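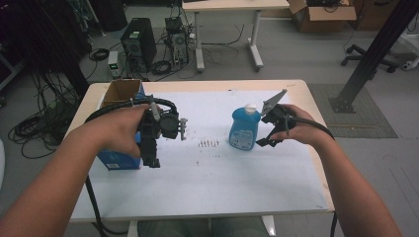

## 4. Packing the bottle into its carton

By now you have the table where you want it and the sheet pulled flat, so the slow part is over and the pleasant part can begin. This section takes you through packing one blue bottle into one tall blue carton, the way we do it for the Lernetti returns shelf. Please read it all the way through once before you pick anything up. It takes a few minutes, and I promise the steps go faster the second time (and by your tenth bottle you will be thinking about lunch while you do them).

**You will need:**

- a table with the white sheet laid over it
- one bottle, empty, with its cap
- one tall carton, open at the top
- a soft dry cloth
- a roll of paper tape and a pencil

### 4.1 Getting the table ready

1. Smooth the sheet from the middle outward with the flat of your hand. Leave a border of bare wood along the far edge and at both sides, so you can tell at a glance whether the sheet has crept.
2. Stand the carton on the left with its open end up. If you are left-handed you may prefer to swap everything over, and that is perfectly fine, but then swap it for the whole batch.
3. Check the barcode patch near the bottom of the carton. It should be flat and clean. If a corner has lifted, press it down with your thumb and hold it for a slow count of 10.
4. Stand the bottle to the right of the middle, directly on the sheet, with the cap on and the printed label facing you.

> **Note:** Leave a clear space between the bottle and the carton. People like to push them close together to save reaching, and then the bottle gets nudged while they are squaring up the flaps.

### 4.2 Checking the bottle

1. Turn the cap gently clockwise until it stops. Hand tight is plenty — there's no prize for strength, and whoever opens it next will thank you.
2. Wipe the shoulders first, then work down the body to the base. Go lightly over the label.
3. Hold the bottle up to a window or a lamp. The blue plastic lets enough light through to show any drops left inside. If you find some, take the cap off, stand the bottle upside down on the drying rack, and pick up another one in the meantime.
4. Tilt the bottle and look over the base and the sides, turning it slowly as you go.

**Caution:** Never pack a bottle with liquid in it, even a spoonful. The inside of the carton is plain brown cardboard and soaks up water very quickly.

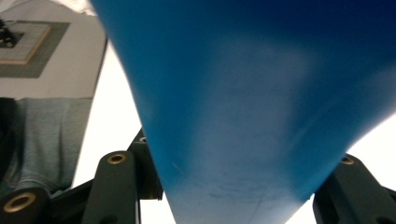 ### 4.3 Scuffs and scratches

Blue plastic shows its age kindly on the whole, but it does show it. Faint scuffs and a few thin pale scratches are ordinary wear, and you may pack a piece that has them without a second thought. They stand out most where the light slides across a curve, so try turning the piece a little before you decide that a mark is worse than it is.

1. Run a fingertip across each mark. If you can see it but can't feel it, carry on to 4.4.
2. If your fingernail catches, put a strip of paper tape beside the mark and set the piece aside for Lahcen Farouk, who looks through the tray on Fridays.
3. If you find a crack of any length, don't pack it. Write "crack" on the tape and place it on the bottom shelf, well away from the good ones.

> **Note:** Please don't try to polish marks out. We have tried toothpaste, car wax, and a very expensive cream from Kabbaj, and all three left a cloudy patch that looked worse than the scratch.

### 4.4 Into the carton

1. Hold the carton steady with one hand, low down, keeping your fingers clear of the barcode.
2. Take the bottle around the narrower part of the body with your other hand and lower it in, base first. Don't let go early, however tempting it is. A dropped bottle can burst the bottom flaps.
3. Fold in the two short flaps, then the two long ones, and close the seam with a single strip of tape.
4. Pencil your initials on the tape and move the carton to the Condport shelf. Cartons go upright, no more than 8 to a row.

Before starting the next one, smooth the sheet again and go back to step 4 of section 4.1. If the sheet has picked up grit, shake it outdoors and lay it fresh.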